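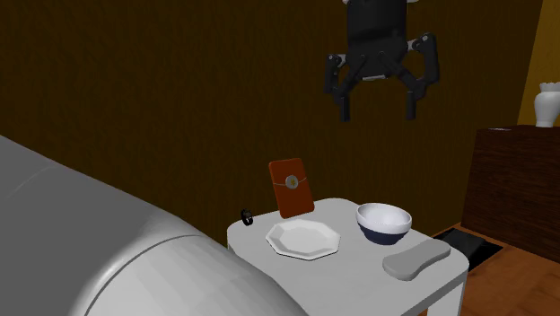
According to Babak Talebi, the hardest lesson of the Stoltgate robotics course is patience, and most students learn it in simulation. The course opened in August with a virtual gripper, a small white table and a few household objects, among them a plate and a bowl. Teams of two write their own control code and have 10 weeks to refine it. One team, Grimidura, logged 753 trial runs – every one reviewed by its members before the next change was made.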